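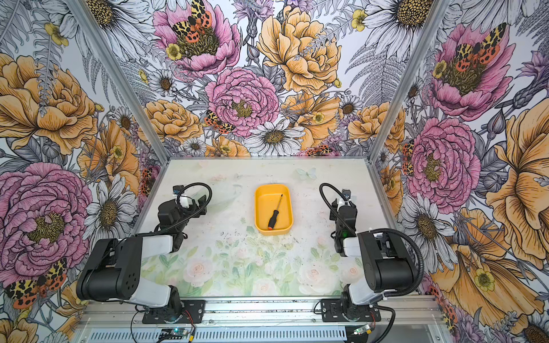 Nudivo is a build automation and artifact caching tool for software projects that use more than one programming language. It reads a description of the tasks in a project, decides which tasks are affected by a change, and runs only these tasks. The results of each task are stored in a cache, so that other developers and build servers can use them again. The documentation compares a task to a tray on a workbench: the tray has one tool lying in it, for instance a single screwdriver, and a task in the same way should contain only what it needs for its work. The tool was first developed at Westeck, a software company, and is now maintained by the Trivcombe project.

Background

Westeck kept its services, mobile clients and internal libraries in one repository. Each language had its own build system, and a full build on the company's servers took 254 minutes. Developers often waited until the next morning to see if a change was correct. The first version of Nudivo was a set of scripts which called the existing build systems in the right order. The scripts were later replaced by one program with a shared task format.
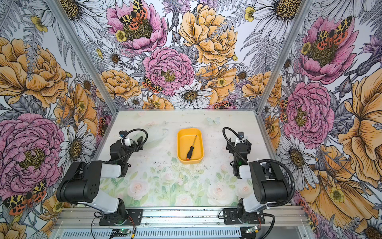 Yellow tray with a screwdriver between two robot arms.

Design

A Nudivo project has a file named tasks.nud in its top directory. Every task in this file lists its inputs, its command and its outputs. Before a task is run, Nudivo calculates a hash from the contents of the inputs, the text of the command and the selected environment variables. If the cache already has a result under this hash, the outputs are copied from the cache and the command is not started.

Tasks run in separate directories where only the listed inputs are present. A task that reads a file outside its list will fail with an error. This rule is called strict mode and has been the default since version 2. Older projects can turn it off for single tasks, but results of such tasks are not shared with other machines.

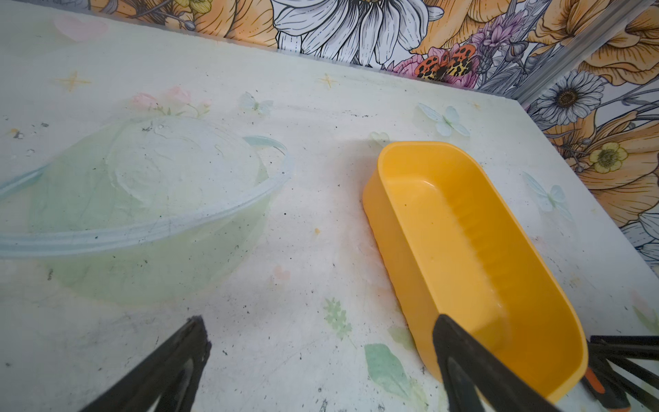 Two plastic containers on a white tabletop, a pale-green basin and a yellow tray.

Cache server

The cache server, Ong, is distributed as a separate program. It keeps results for 72 hours after their last use, unless the administrator sets another period. One server accepts up to 3,000 open connections. Ong does not run tasks itself. Remote execution was discussed by the maintainers and was left outside the scope of the project.

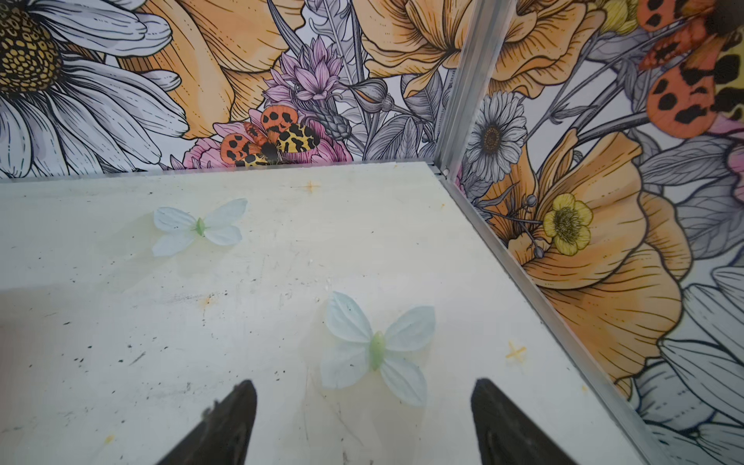
Artificial butterflies with whitish fabric wings.

Limitations

Nudivo does not download compilers or other build tools, and these must be installed in the same version on every machine. Differences in compiler versions are a common cause of wrong cache results, because the version is not a part of the hash unless it is listed as an input. Support for symbolic links is incomplete.

See also

Build automation
Incremental compilation
Monorepo

This page was last edited on January 26, 2025.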